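Vurnano hand gripper kit: evaluation notes and data card

Status: kit on loan, returned in September
Maintained by: Delali Acheampong
Second reader: Ingvar Steinarsdóttir
Vendor: Stougaard
Site: Mostero bench, Vusbridge

Summary

Stougaard sells the Vurnano as a hand-held gripper with a camera on it, plus software that turns your recordings into training episodes for a pick-and-place robot. The sales sheet says a new operator can produce "deployment-ready" data in an afternoon. We had the kit long enough to doubt the word "ready." This repository holds what we recorded and what we think it is worth. Read the known problems before you train on any of it.

What is in the repository

episodes/ has 1,741 recordings, one folder each
labels/ has a text file per episode, typed by hand
calib/ has the lens files as shipped and as we redid them
notes/ has the bench log, spelling mistakes included

We did not include the vendor's auto-generated labels. They are available on request if you want to see for yourself, but please don't merge them into labels/.

Task

Flat grocery packets go from a tabletop into a divided tray. Packets were laid down by hand at whatever angle they landed. Two people did all the recording, Delali for most of it and Ingvar for the evening sessions. Both are right-handed, so expect the approach angles to lean one way.

Known problems

Calibration. The shipped lens file was off enough that fingertip positions drifted toward one side of the image. Support told us this was within tolerance and could not tell us what the tolerance was. Use calib/redone.

Glossy packaging. The vendor demo video uses matte cardboard boxes, and now I see why. Crinkled plastic throws highlights that move whenever the hand moves, and the tracking software seems to like following them. Some 5 percent of episodes have a visible jump in the hand path. They are flagged, not removed.

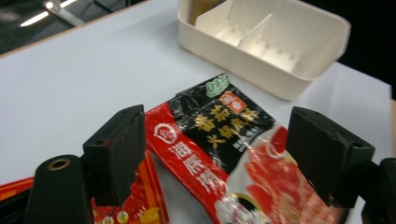 Overlapping items are the other weak spot. The kit's software wants one object per episode and will happily give you one, even with a second packet lying close by. If the wrong packet was labeled, we fixed it where we caught it. Assume we missed a few.

Grip width. The software reports a finger gap for every time step. For thin packets the value is mostly noise near the closed end. I would not use it as a training signal, whatever the brochure says about fine manipulation.

Does the data train anything?

Maybe. We trained 4 small policies on it and got one that did the task on our own bench, with our own tray, under our own lights. Moving the tray to a different table was enough to spoil it. Stougaard's answer was to record more data, which is the answer you would expect from people who charge by the recorded hour.

Ingvar is less gloomy than I am and thinks the redone calibration accounts for most of the gain. He may be right. We didn't have time to run the comparison properly, so please don't quote us on it.

Cost

The loan was free. The quote that followed was not, and the software license renews on its own unless you cancel in writing.

License and contact

Recordings and labels may be reused with credit to the Mostero bench. Package artwork belongs to its owners. Open an issue for bad labels and include the episode folder name.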